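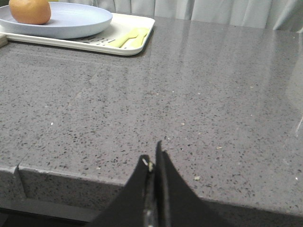
How long can you leave a sourdough starter in the fridge before it stops raising bread? Three weeks was fine for every jar I tested, as long as it got two feeds at room temperature before baking.

That's the short version of my semester project for Food Science Foundations at Arkstead. The long version has more flour in it. I started in April with one jar of starter from Virgilio Samonte, who teaches the lab section and has kept his going since grad school. I split it into smaller jars, fed them all the same way for a week, and then put them in the fridge at different times so they'd all come out on the same day. I was weirdly proud of that schedule. It took me a whole evening and a lot of erasing.

My question came from my aunt, who throws hers out and begs a new one from a neighbor every time she travels. I told her I was pretty sure she didn't have to, and she told me to prove it. So this is for her too!

What I used

Plain bread flour from the Lenihan mill store, tap water left out overnight, and straight-sided jars so I could mark the level with a rubber band. I kept the feeding at equal weights of starter, flour and water the whole way through. The class handout suggests more flour than that, but I wanted the jars to peak while I was still awake (I have an early shift on weekends and I'm not a night person).

For the bread itself I made one small loaf per jar with the same basic dough. The target weight before baking was 916 grams, because that's what fits the Pandovura pan I borrowed from the lab. I baked each loaf for 41 minutes with the lid on for the first 20. I know people like a darker crust, but I picked a time and stuck to it so the loaves could be compared.

How it went

The jar that never went in the fridge doubled quickly and smelled like yogurt. The one-week jar was a little sleepy on its first feed and then caught right up. The two-week jar had a thin layer of gray liquid on top, which my lab partner wanted to throw out on sight. I stirred it back in – the handout says either is okay – and it was bubbling nicely by dinner.

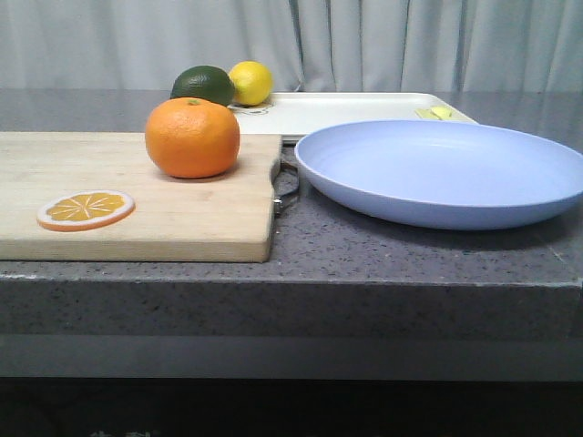 The three-week jar was the one I was worried about. It smelled sharp, kind of like nail polish remover, and after the first feed it barely moved. I wrote "dead??" in my notebook. Then the second feed doubled in the same time as the others, so I crossed that out and went ahead with the dough.

All the loaves rose. The three-week loaf was a bit shorter and more sour, and it was the one my roommates finished first, so make of that what you will. The crumb on the two-week loaf was tighter than I expected, but I think I rushed the shaping on that one. I had a bus to catch and I didn't let it rest before the final fold.

What I'd change

I only had one jar for each storage time, and that's a real weak spot. If one jar was odd for some other reason, I'd have no way to tell. I'd also like a proper thermometer in the fridge, as our door gets opened constantly and the top shelf is definitely warmer than the bottom. Virgilio pointed out that I should have measured acidity instead of just sniffing, and he's right. The lab has strips for that and I forgot to sign them out.

I'd also push the time further. Stelulside, the bakery near campus, told me they've brought back a jar that was left in a walk-in for months, and I'd love to see where the limit is with a regular home fridge. I've left the last of my split starter on the bottom shelf with tape on the lid, and I'll feed it again when classes start. My aunt has already asked for some.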